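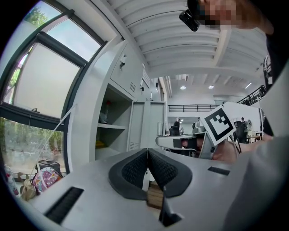

Can we recall a councillor halfway through a term, and is it worth the bother?

Romana Machala
Posted in Local government and voting

Our ward councillor was elected on a promise to save the Gratero Road library, keep the 36 bus running and answer every letter inside a week. The library shuts in June, the 36 now stops at teatime, and I am still waiting on two letters. He has also voted himself on to the board that runs the car parks, which he did not mention on the leaflet.

A few of us got talking after the residents' meeting on Sunday and somebody said you can force a recall if enough people sign. She had seen it done in America, on the news, with placards. We had 71 signatures by the time the tea urn was empty, though I should say that at least one of them is a dog.

What I would like to know is whether those signatures do anything. Is there a number we have to hit? Does the council have to act on it? And if he has to go, does he go straight away or hang about until the next election? We are in England, ordinary borough council, if that changes things.

Alvar Wikström
You should absolutely go for it. They do this all the time in California and the politicians hate it. Get a table outside the shops and a big banner. I think it is ten per cent of voters and then they have to hold a vote.

Gearóid Ní Bhriain
Alvar is thinking of MPs, and even then only some of them. There is a recall law for Members of Parliament, and ten per cent of the registered voters in the constituency is the right figure. But you can't start one simply by being fed up. It has to be set off by something particular, such as a prison sentence, a long enough suspension from the Commons or a conviction over expenses. Closing a library doesn't count, however much it ought to.

For councillors in England there is no recall by petition at the moment. People have been asking for one for years and it comes up in consultations, so check the current position before you print anything, but I would not hold the table booking on the strength of it.

A councillor loses the seat early in a few ways. He can resign. He can miss every meeting for six months without the council agreeing to the absence. He can be disqualified, for instance after certain criminal convictions, or by going bankrupt under a restrictions order. Breaking promises made on a leaflet is not on the list. If it were, you would struggle to find enough people in the chamber to open a window.

What your 71 names can do is go in as an ordinary petition. Look on the council website for the petition scheme. Each council sets its own numbers. Ours will write back to you for 15 signatures and give you a slot to speak at full council for 200, but yours may be quite different. Ask for something the council can really do, like delaying the closure or publishing the bus figures. "Sack him" will be sent back with a polite note. Take the dog off first, they do check addresses.

The car parks board is a separate matter. Read his register of interests, which should be online. If he has a stake in something he ought to have declared, write to the monitoring officer with dates and the minutes. Being annoying and on a board is allowed.

Drahomíra Michalík
Agree with all that. We tried the petition route in our ward over the swimming baths and got our five minutes at full council, at twenty to ten at night, after a long item on bins. The baths still shut, but two months later than planned, and the local paper came.

One thing to add - find out when his seat is next up. Some councils elect by thirds and you may have less of a wait than you think. Then it is a matter of getting somebody to stand against him, and in our case that took longer than the petition did.

Romana Machala
Thank you both (and Alvar, for the enthusiasm). His seat is up next May, so the banner may come in useful after all. The dog has been removed and replaced by its owner, who turns out to live in the next ward.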